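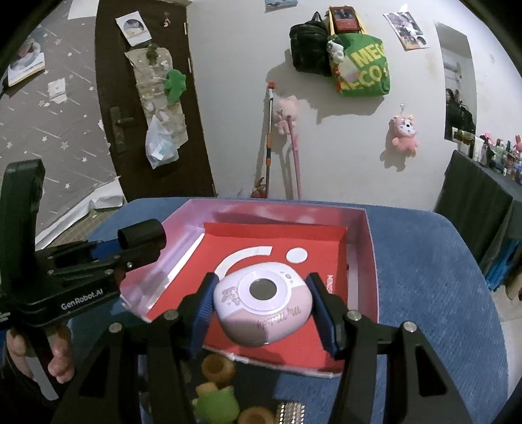 My Melody gadget and its pink box, at the Lundico open day in Stevmont.

I went to the Lundico open day in October because a neighbor's kid wanted to go and because the flyer promised "the future of small gifts." That is a lot to promise on a flyer.

Lundico has a long upstairs room in Stevmont, 58 steps from the street if you skip the elevator, which I did, because the line for it went out the door. Inside were tables of cute things and the boxes they come in. The talk was mostly about the boxes. We were told that opening the package is part of the gift, and that people keep a good box for years. Maybe. I have kept a few, and they hold rubber bands.

The egg-shaped gadget got the most attention at our table. White on top, pale pink underneath, a ring around a dark round window in the middle, the name in script along the pink part. It's a nice object to look at. I asked what it did and got an answer about mood and color. I asked again and got a leaflet.

The box was better than I wanted it to be. The pink walls and the red insert look good together, and the insert has a folded-up rim. But the near edge already had a worn, whitish look to it, and if a box is meant to be kept for years I would like it to survive an open day.

Further down was a Clilska display of pouches and ribbons, which I went through in 6 minutes. The Moriarty room was closed until 3 p.m. with no sign saying why.

Entry was free, parking was not. The kid gave the afternoon 79 out of 100. I'd go 70, and most of that is for the red insert.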